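Baltero Table Marking Kit for shared robot cells

Item 370, in stock at Briven. Delivery from our store takes six working days.

The kit is for teams who run a robot arm over a table and must put the same objects back in the same places many times. It contains brown covering paper on a roll, 22 rolls of blue marking tape, a steel ruler and a printed sheet with the working rules. The tape comes off the paper without leaving glue on the table under it.

Working rules in the sheet

The rules were written by Sosina Derese and Robel Hailu for our own test room. They do not replace the risk assessment of your site or the manual of your robot.

Before you start, cover the full table and fix the paper on all sides. Lay the long tape lines first, then the short ones. Give each rectangle a number on your plan and write there which object belongs to it. A loose end of tape must be pressed down or cut, as a gripper can catch it.

Keep the teach pendants at a place where the operator can reach the emergency stop without leaning over the marked area. Pendants do not belong on the marked table.

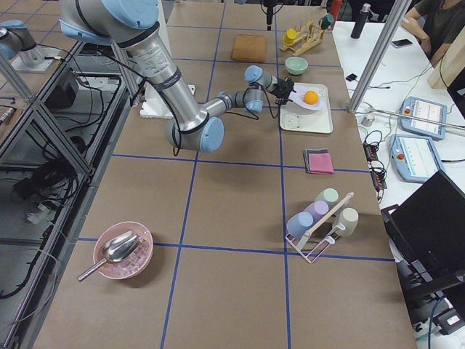 Brown paper and blue tape grid in use, gripper over the plate with the orange ball. Pendants on the side table.

When the arm has power, hands stay outside the outer tape line. To move an object, stop the arm, wait until it stands still, and only then reach in. One person gives the word to start again, and it is always the person with the pendant.

If ice or water is used in a task, check the paper after each run. Wet paper lifts the tape, and it should be changed before the next run.

Cables are kept off the paper. We inspect the tape lines every Wednesday and replace the complete paper when a line has moved.

Price and refills

Complete kit: 59 euro without tax. Paper and tape can also be ordered separately. The rules sheet is included in English; for other languages please ask Yabsira Hadgu at the Briven order desk.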